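4.3 Bleeding the Clutch Hydraulic Circuit

This section applies to Celtov light vans fitted with the Cheon master cylinder. Vans with a cable clutch are covered in Section 4.2. The circuit must be bled whenever a pipe has been disconnected, whenever the fluid has been renewed, and whenever the pedal feels soft in the first part of its travel.

Caution: Clutch fluid damages paint. Wipe up spills at once and rinse the area with clean water.

Tools and materials

Clear bleed hose, 42 cm long
Glass or plastic jar
10 mm ring wrench
New fluid from a sealed container, Pindgate part 847
Lint-free cloths

Preparation

1. Park the van on level ground, apply the parking brake and chock the rear wheels.
2. Open the hood and clean the area around the reservoir cap. Remove the cap and the rubber seal beneath it.
3. Fill the reservoir to the MAX line. Do not reuse fluid that has been drained from the circuit.
4. Remove the dust cap from the bleed screw on the slave cylinder.

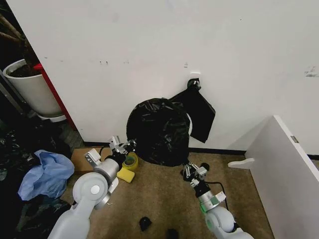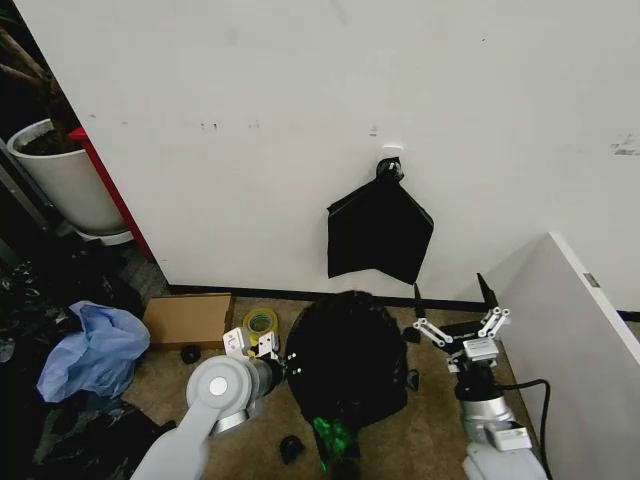
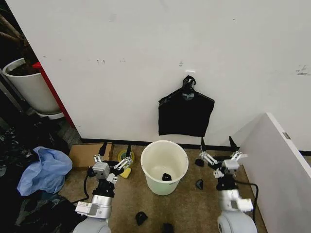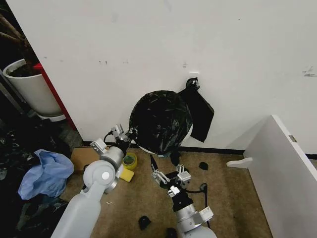

Bleeding procedure

Two persons are required, one at the pedal and one at the bleed screw.

5. Place the ring wrench on the bleed screw, then push the hose over the nipple. Put the free end in the jar, below the surface of a small quantity of new fluid.
6. Have the assistant press the pedal slowly to the floor and hold it there.
7. Open the bleed screw half a turn. When the flow stops, close the screw. The pedal must not be released while the screw is open.
8. Have the assistant release the pedal slowly and wait 2 seconds.
9. Repeat steps 6 to 8 until the fluid in the hose is free of bubbles. Check the reservoir after every fourth stroke and top up as needed.

Note: On vans with the Hernenach extended pipe, up to 22 strokes may be required.

10. Tighten the bleed screw to the torque given in Appendix B. Remove the hose and refit the dust cap.
11. Fill the reservoir to the MAX line and refit the seal and cap.

Checks after bleeding

With the engine idling and the parking brake applied, press the pedal fully and select reverse. The gear must engage without grinding. If it does not, inspect the slave cylinder for leaks before bleeding the circuit again. Pedal height adjustment is described in Section 4.4.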